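Ishbel MacKinnon would like it known that she did not set out to have opinions about tables. She came to Dirnstead to fix up a kitchen, and the kitchen came with no table, and there her troubles began.

"I'd eaten over the sink for most of July," she says. "You can do that for a while. Then your mother visits."

Her mother's visit led to a drive to Skarkirness, where a second-hand dealer named Edmund Kołodziej wanted $215 for a table that had been painted mint green by somebody in a hurry. Ishbel offered $102. They settled on $187, a figure she still describes as "a defeat with delivery included."

The paint took 24 evenings to get off. She scraped and sanded, and for one bad week she considered painting it green again. Her neighbour Annelies Wuyts came by with coffee and stayed to criticize.

"Annelies kept asking when I'd be finished. I said when it was the colour of wood. She said wood comes in a lot of colours."
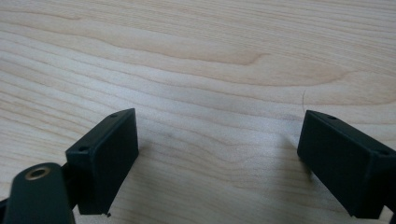
*The tabletop, grain and all.*

It's pale, this one, and Ishbel won't hear a word about stain. She gave it a hard wax and left it at that. Has she forgiven the green? "I found some under the lip last week. I've decided it can stay."

Her rules for guests are few and loudly enforced. Cups go on coasters, hot pots go on the stove, and anyone doing a crossword in ballpoint is handed a magazine to lean on. Her own mother has been spoken to.

I asked whether she actually eats there now. She looked over at the sink for longer than I expected.

"Sundays," she said. "And when Annelies is here, so she can see me doing it."

The chairs are another matter. Edmund has a set of them, she tells me, and they're mint green too.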